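Print this page | E-mail this page

Progress note 2, Pistau hand-held gripper kit trial (laundry tasks)
April 20, 2018

Quick one, full numbers to come in June. Kit is the two-finger model from Timov, on loan. Folding work at the Follmont house has started, bed as the work surface.

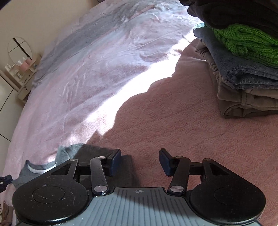
Trigger feel is good. Heavy knits fine, thin cotton still slips if the pads come in too flat. 581 recordings kept so far against a target of 3,000, so we're behind. Some 50 more thrown out for glare. Will try for duller mornings.

Long garments are the slow part. Sleeves catch, hems bunch. Asked Timov for softer pads, no anwser yet.

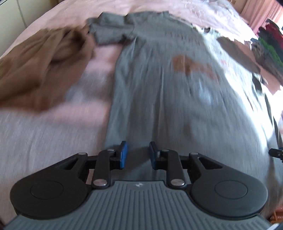 Gripper over a long grey garment, laid flat on the bed.

Spend is on budget. Want to keep the kit 6 more weeks, same rate. Also need a second set of pads, cheap, will send the quote seperately. 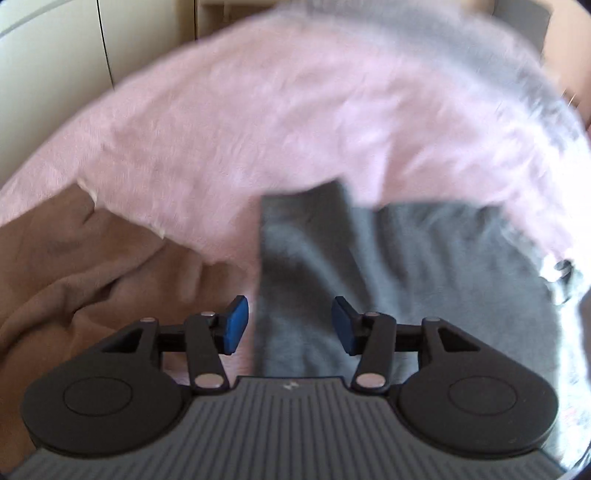
Stavros Đorđević would rather we didn't extend until the pad question is settled, and asks whether the Ristić kit was ever priced. It wasn't. Will do that first.

Related items
Progress note 1, Pistau trial
Ristić kit: spec sheet request
Loan terms, Timov

Contact | Copyright Pistau | Back to top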